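Speaker notes: Small rooms, big sound
Lwazi Mkhize, Toslow community music evening, Jul 11, 2025

Opening
Wait for people to sit. Clap once, loudly, and ask what they heard. Somebody always says "an echo" and I love that, so go straight in with it! What they heard was the room. Every room has a voice, and tonight we're going to learn to listen to it.

Why bare walls ring
Sound hits plaster and bounces, over and over, until it runs out of energy. Two flat walls facing each other are the worst (do the finger snap, then the slow one). Ask who has a spare bedroom where a ukulele sounds like it's being played in a bucket.

Play clip 1, the trumpet in the Inar stairwell. Let it run to the end, the tail is gorgeous.

Stickers and posters brighten a kid's practice corner no end, and I'm all for them, but paper is far too thin to soak up a trumpet. You need thickness. Elephants on a white wall are still a white wall, as far as your ears go.

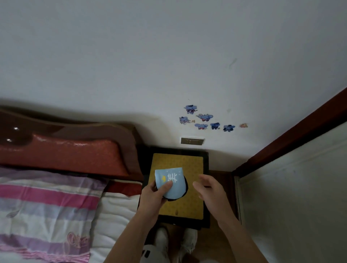

What soaks it up
Heavy curtains, hung with plenty of folds. A full bookcase. A thick rug, with felt under it if you can get some. Pass the felt sample around now.

Mention Conall Conneely's trick from Skaltirgate: old wool blankets over a clothes rack, set up behind the player. Up to 4 blankets and then it gets too dull. Such a cheap fix, and it folds away before supper!

Play clip 2, same trumpet, with blankets. Then clip 1 again right after, people gasp at this bit.

Don't overdo it
A dead room is no fun to play in. Singers push too hard, fiddlers hate it. Leave one wall bare and stand facing it.

Questions
If low notes come up: thick stuff in the corners, and keep it short or we'll be here all night. Felt sample back to me before the break, please.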